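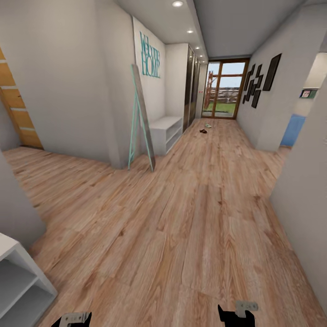 The conductivity probe on the rainwater tank at Plemley has been drifting again, so I spent most of July finding out why. Notes follow, mostly for my own use, though Chanida Kamolrat asked for the same information after having similar trouble at Encombe.

The probe is a two-electrode type with graphite contacts and a built-in thermistor. It hangs in the tank on a length of plastic pipe and feeds a small transmitter on the wall. Fresh from calibration it reads within 2 per cent of my handheld meter. After six weeks it reads low, and the error grows as the tank empties.

I suspected the cable first. Insulation resistance was fine, and swapping in a shorter lead changed nothing. The transmitter was next. With a fixed resistor across its input terminals it held steady overnight, which cleared it.

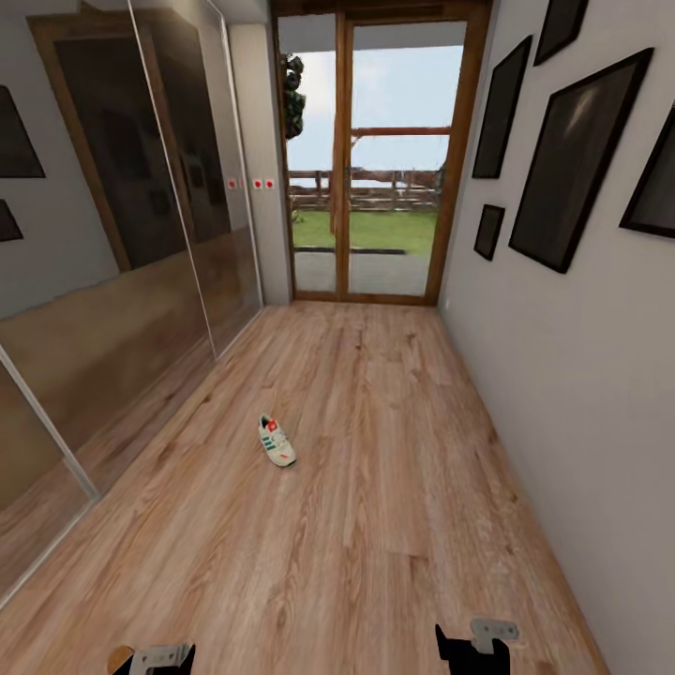
The cause was a film on the graphite. It is hard to see and does not come off under the tap. A soft brush and weak citric acid removed it, and after a rinse the reading came back to where it should be. Do not use wire wool, as scratched graphite fouls faster.

The error at low level was a separate fault. The pipe had been cut too long, and with the tank nearly empty the sensing end sat in sediment. I shortened it by 90 mm and drilled two vent holes above the fitting so that trapped air can escape.

Fabrice Carré suggested a four-electrode probe, which copes better with fouling. Grallgate make one that would fit the same thread, but it needs a different transmitter and I am not ready to replace both.

For now the probe comes out once a month – brush, acid, rinse, check against the standard solution. I log the reading before and after cleaning. If the gap stays small until the autumn I will try going six weeks between cleans.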